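People say all sorts of things about stuff. "It's marble." "It's covered in diamonds." "A tidy table is a happy table." You don't have to believe any of it until you've had a good look.

## Is it really marble?

Marble is a rock. It was squashed and heated underground for a very long time, and the wiggly lines in it are called veins. But lots of tables only have a marble pattern, and a pattern can be printed on nearly anything. Shops don't always make this clear.

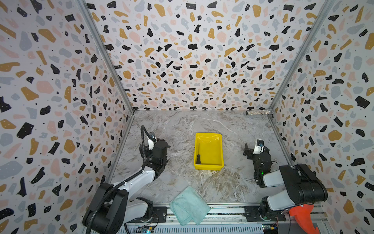

So how would you check? Look for the same squiggle twice. A printer can repeat itself, and rock doesn't. One squiggle on its own proves nothing, so keep looking. Looking at a photo won't settle it either.

Walls can play the same trick. Terrazzo is a floor made from chips of stone set in cement and rubbed smooth. Wallpaper with black, mustard and pink chips on it is still paper, whatever the label says.

## Is sparkle the same as treasure?

No. Rhinestones are usually glass or plastic, cut with flat sides so that light bounces off them. They can cover a microphone from end to end and it won't sing any better. The part that matters for sound is under the mesh at the top, and glitter doesn't help it at all.

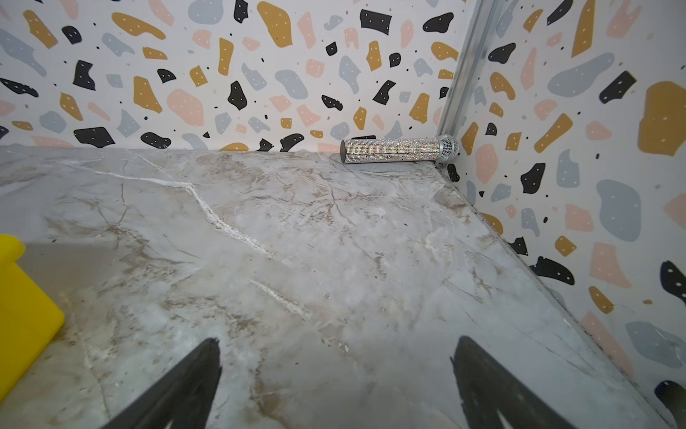
## Does a tray make you tidy?

My friend Dagný Thorlacius swears by trays. I'm not so sure. A tray has a rim, so a screwdriver can't easily roll off and land on your foot. Good. But a tray doesn't put anything away. 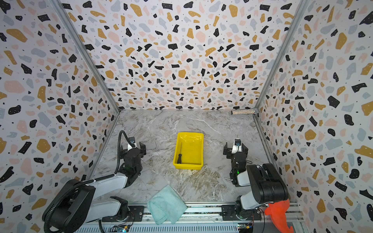 You still have to decide what belongs in it. One screwdriver in a yellow tray is easy to find. Put in 30 pens, a sock and half a biscuit, and you've just got a mess with edges. Try it in your own room and see who's right, Dagný or me.

## What is this metal thing for?

Be careful here. Holes in metal might be for screws. They might let water through, or make the metal lighter. Guessing is fine if you say you're guessing. What would you want to find out before you made up your mind? 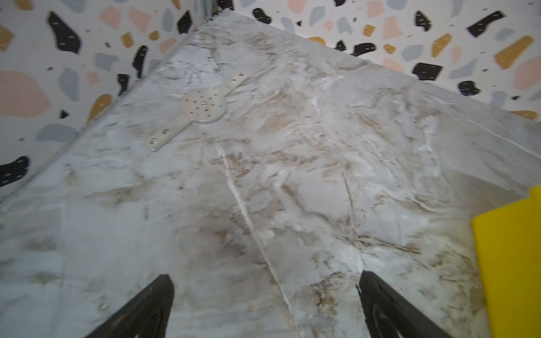
*A flat metal plate with a ring of small holes in the middle and two more at each end.*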